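4.3 Finger pads and jaw pins: the check between sessions

Applies to the Avram hand-held gripper, all revisions. If yours is the older Winthorpe body, the pins are shorter and you want section 4.5, which is also shorter.

Do this check every 380 grasps, or when the jaws start to click, whichever annoys you first. The counter is on the Status page. It counts every close of the jaws, including the ones you did for fun.

1. Stop the recording and switch the gripper off at the grip. Wait for the status light to go out.

2. Open the jaws by hand to the full width. They should move together. If one side lags, go to step 5 before you blame the motor.

3. Look at both finger pads. Wipe them with a damp cloth and let them dry. No alcohol, no kitchen spray. Lint is the usual culprit on laundry jobs, and fleece is the worst offender.

4. Press each pad with your thumb and try to slide it sideways. A pad that slides needs replacing. Glue is not a repair, whatever the last person wrote in the log.

Note: Pads come in sets of 2. Replace both. A new pad facing an old one will pull thin fabric to one side, and you will spend an afternoon recalibrating something that was fine.

5. Check the silver pins on each linkage, one near the pad and one at the outer corner. Turn each with a fingertip. If it spins freely, tighten it with the small driver from the Nerkonby kit until it just stops, then go no further.
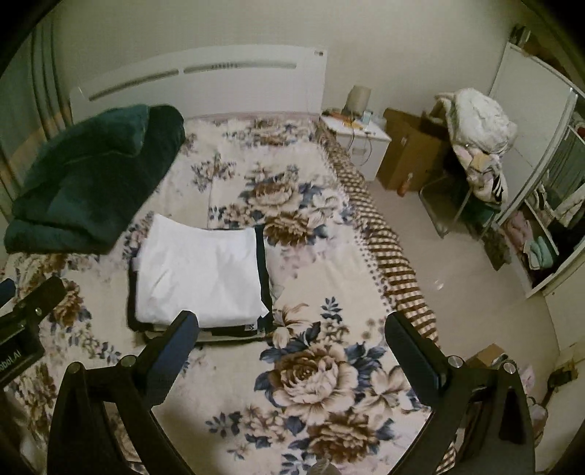
Fig. 4-3. Jaws wide open over the bed, folded stack to the left. Compare the pins on both linkages.

6. Switch on and run Jaw Test from the menu. The jaws close and open twice. Keep sleeves, cords and pets clear.

7. Pick up one folded T-shirt by its edge, lift it a hand's width and set it down. If it slips, repeat from step 3. If it slips again, try a different T-shirt before calling anyone.

CAUTION: Never tighten a pin with the power on. The jaws do not know you are helping.

CAUTION: Do not set the gripper down on bedding while it is running. The vents clog, and thick blankets hold heat remarkably well, as is their job.

8. Write the grasp count and your initials in the log, then reset the counter.

If the clicking carries on after all this, the linkage bushing is worn. Send the whole jaw assembly to the Olelthorpe bench, attention Ovidiu Toma, with part code 168 on the label. Leave the pins in. Loose pins in an envelope have been tried.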